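Willer Pair (handheld gripper kit)

From the Homalen hobby robotics wiki. Main author: Nelli Honkanen. Last big rewrite in June.

The Willer Pair is a set of two handheld grippers sold by Hadholm, along with a chest harness, a small screen unit and the software that ties it all together. You hold one gripper in each hand, do a household job the way you'd normally do it, and the kit saves your movements so a two-armed robot can be trained on them later. I've had a set since the first batch went out and I've used it more than I've used my vacuum cleaner, so this article leans heavily on my own time with it. Kalevi Toivonen has added the parts on calibration, since he's far more patient with that stuff than I am!

Background

Hadholm started out making replacement fingers for other people's grippers, and you can still tell. The fingers are the best part of the kit. The company's first full product was a single gripper called the Mabula, which did okay with one-handed jobs like picking up blocks or wiping a counter, but most things in a kitchen want two hands (try getting a lid off a tub with one and you'll see). Owners kept buying two Mabulas and taping the cables together, and the Pair is more or less the official version of that. It uses the same handle, a lighter trigger and a much better way of keeping both hands on the same clock.

What you get

The box has the left and right grippers, a marker cube for each, the harness, the screen, two battery packs and a set of spare finger pads. The cubes carry square black-and-white patterns, and the software uses those to work out where each hand is. You can run the kit from the batteries or plugged in. I get 27 minutes out of a pack with the screen at full brightness, and a bit more if I dim it, though then I can't read the timer.

There's also a rental plan, which Hadholm calls the Homebody plan. You get the kit for 15 days, they mail you a list of tasks to try, and you send everything back in the same case. It's a nice way to find out whether you can stand wearing the harness before you pay full price.

Setting up

Kalevi's advice is to do the calibration in the room you'll be working in, with the lights set how you plan to leave them. You turn each gripper slowly until the screen shows a check mark, then touch the two sets of fingertips together and hold still. The manual says the whole thing takes a couple of minutes. It took me nine the first time, mostly because I kept gripping the handle so that my sleeve fell over the cube. Roll your sleeves up! Kalevi also writes down the finger opening after every session, and he's found that the left side drifts a little more than the right on his set. Mine doesn't do that, so I'd call it luck of the draw.

In use

The first hour feels silly. You reach for something with your fingers, remember you have a gripper in the way, and start over. After that it gets surprisingly natural, and by my second evening I was packing lunches with the thing. Mini fridge jobs are a favorite with owners because they're cheap to set up and they cover so much: a door, a shelf, a tight space, and food containers of every shape.
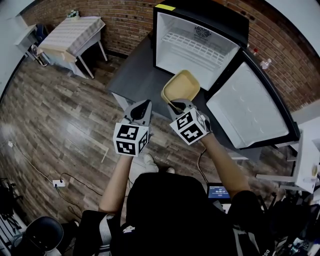 Containers with a thin rim are where the curved pads earn their keep. You can pinch one edge and tilt the whole tub without squeezing it out of shape, and the trigger is light enough that you can ease off bit by bit when you set it down. Heavy tubs are another story. A full one will swing on a single pinch, so I bring the other gripper in from below, which slows me down but saves my floor. Smooth glass jars are worse still and I've mostly given up on them.

My usual session is fridge loading, then unloading, then the same again with the containers in different spots. I aim for 100 good takes of a task before I move on. Kalevi stops a lot sooner and trains on what he has, and his robot arms do about as well as mine on the easy stuff, which annoys me a little.

Complaints

The harness runs warm, and the buckle sits right where a bag strap would go. Cables are the big one, though. If you run plugged in, you'll learn to shuffle your feet, and a longer lead would be my first request to Hadholm. The export tool also names every file by time of day only, so two sessions started at 7:30 p.m. on different evenings end up with the same name. Rename them as you go.

Spare parts

Finger pads wear out first, and they're sold in sets that fit both the Pair and the older Mabula. Marker cubes can be bought one at a time. If a cube gets scratched across the pattern, swap it, then run the calibration again before your next take.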